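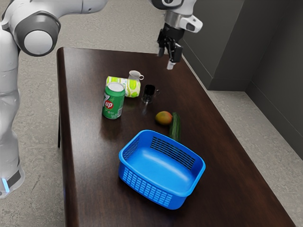
A robotic arm standing on the floor beside a table (computer render)

12 shares | 3 comments

How to send a condolence message from your club or council

I've written a fair few of these for the Stadero residents' group, and the first one took me a whole evening! It needn't.

Start with who is sending it and who it's for. "The members of Stadero Residents send their sympathy to the family of..." is fine. Use the full name and title once, then the title and surname after that — and do ring someone to check the spelling.

Next, say one true thing the person did in public life. Were they on the parish council? Did they get the Vametti Road crossing built? Put that in and leave out the grand stuff.

Keep it under 70 words if it's going on a card. A newspaper notice can run longer, but ask about the price first (ours was £50).

Show it to the family before it goes anywhere public. Then get your chair to sign it, date it and post it the same day.

3 comments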